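Caring for Stringed Instruments in the Home

3 November 2020
2020-11-03 | By the Penatwood Instrument Library

Instruments on loan from the Penatwood Instrument Library are kept in ordinary homes, and most of the repairs carried out in our workshop arise from heating, dust and poor storage. Borrowers are asked to read the following guidance before the colder months.

Guitars and cellos should be kept in their cases when not in use. The case should stand against an inside wall, away from radiators and direct sunlight. Instruments must not be left in a car overnight.

After playing, wipe the strings and fingerboard with a dry cotton cloth. A second cloth should be kept for the body, as rosin carried from the strings will dull the varnish. Household polish, window cleaner and white vinegar are not suitable for any part of the instrument.
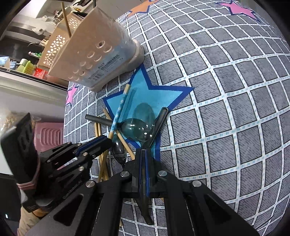

Reading time: 2 minutes

Strings should be changed one at a time. Removing the full set from a cello releases the pressure on the bridge and may allow the soundpost to fall. Should this happen, do not attempt to refit it. Slacken any remaining strings, lay the instrument in its case and contact the workshop.

Pegs that slip in dry weather may be treated with a small amount of peg paste. Pegs that stick should be eased gently by hand. Pliers must not be used.

Bow hair must be loosened after every session. Rosin is to be applied sparingly; four or five strokes are sufficient for an hour of practice.

In October the workshop received 304 instruments, many of them with open seams. An open seam is a simple repair if reported early. Borrowers should not apply glue of any kind.

Cases with broken catches may be exchanged at the Adden or Skarker desks. Please quote the loan number printed on the label inside the lid.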